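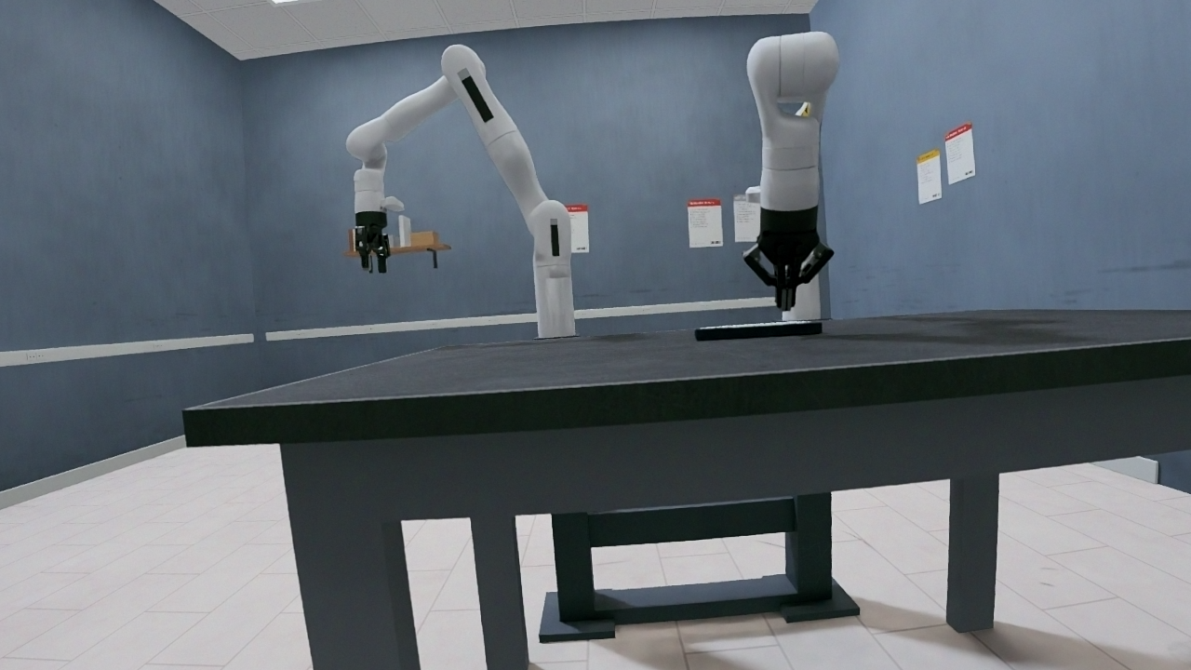
## Large-format floor tiles: half bond or third bond?

**tridwood_tiler**
Pricing a ground floor in rectangular porcelain for a house in Povdale. The client wants each joint to land at the middle of the tile in the next row. The box label says maximum one-third offset. The screed is sound and within 3 mm under a straightedge. Has anyone laid half bond against the label and been content with the result?

**grout_and_level**
I would not. Long tiles bow slightly in firing, with the high point at the centre. Half bond puts the low end of one tile against the high point of its neighbour, so you get the worst lip the batch can produce. Place two tiles face to face and see whether they rock.

**Baert**
That depends on the batch. I have laid half bond for years. Check the bow before quoting, use levelling clips and keep the joint at 3 mm or wider.

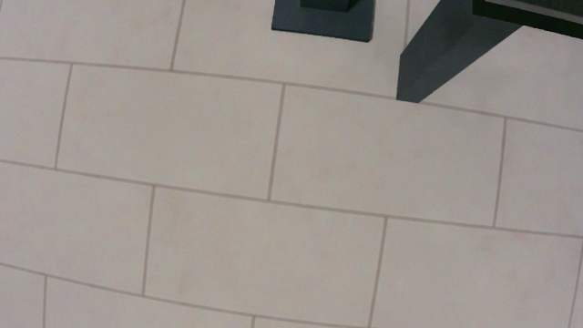

*Half bond, pale beige-grey tile, taupe-grey grout.*

**grout_and_level**
The pattern reads well. A view from above says nothing about lippage, though. Put a lamp on the floor at night and look along the long joints.

**Baert**
Agreed, you need a straightedge for that. My point is that the label is a limit for the average batch. A flat batch will take half bond.

**tridwood_tiler**
Rocked a pair from the sample box. There is a gap at each end, but a 2 mm spacer will not go in. Would the clips pull that out?

**Povdale_floors**
Clips hold neighbouring edges level while the adhesive sets. They do not flatten a bowed tile, and if you force it the stress stays in the bed. Go to third bond, or get the client to accept a 4 mm joint in writing. Brustisum also list a rectified version with a tighter flatness figure, but ask for the data sheet first.

**Baert**
I still think two tiles is too small a sample. Open more boxes.

**tridwood_tiler**
Checked nine more from other boxes. Most rock, a few do not. I will quote third bond and price half bond as an option with the wider joint. Tiles are due in October. The client has asked for a dry-laid panel of each before choosing.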